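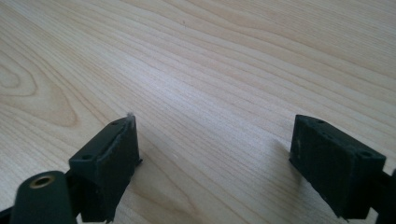

Comparing Three Finishes for Wood Tabletops
Student project report
Shona Hapeta
October 26, 2021

Background

The study room at Kunham has tables that get a lot of use, and people set drinks down on them all day. Most of the older tops have pale rings where the finish has failed. My project was to compare three finishes on light-colored wood and see which one held up best against water, coffee and scratches. I also wanted to know how much each one changed the color of the wood.

Finishes tested

Finish A was Plolex, a water-based clear coat. Finish B was Nesik oil, which is wiped on with a rag. Finish C was paste wax from the school shop, with no brand on the tin. Unfinished boards were used as the control.

Method

I cut all the test boards from birch and sanded them to the same grit. Each finish went on 5 boards, and 5 were left bare. The Plolex got three coats with light sanding between coats. The oil got two coats, a day apart. The wax got two coats and was buffed by hand. All boards then sat for 7 days on a shelf in the Baxter building before any testing.

For the water test, I put a wet glass on each board and left it there for 4 hours. For the coffee test I used a teaspoon of black coffee and wiped it off after one hour. For the scratch test, I pulled a steel nail across the board under a 500 gram weight, once along the grain and once across it.

Each board was scored from 0 (no mark) to 10 (very clear mark). Two classmates scored the boards separately without knowing which finish was which, and I averaged their scores.

Results

Average scores, lower is better:

Plolex: water 0, coffee 1, scratch 4
Nesik oil: water 3, coffee 4, scratch 5
Paste wax: water 5, coffee 7, scratch 7
No finish: water 8, coffee 9, scratch 7

The wax gave almost no help against scratches. The oil did better than I expected with water, but the coffee left a brown edge that would not wipe off. On the Plolex boards, the only coffee marks were at the ends, where I think my coats were too thin.

Scratches across the grain were easier to see than scratches along it on every board.

Color was the other difference. The oil turned the birch a warm yellow and made the grain stand out more. The wax darkened it slightly. The Plolex boards stayed closest to bare wood, but they had more glare under the desk lamp, and two of my classmates said they liked the oil better for looks.

Problems

One of the wax boards warped a little on the shelf, so the glass did not sit flat on it. I kept its score in the average. I also did not measure how thick each coat was - that would have made the comparison fairer. Heat was left out completely, and a hot mug may do more damage than a cold one.

Next steps

I plan to refinish one study room table with Plolex in December and check it again at the end of the school year. The test boards are being kept so that the oil can be recoated and the coffee test repeated.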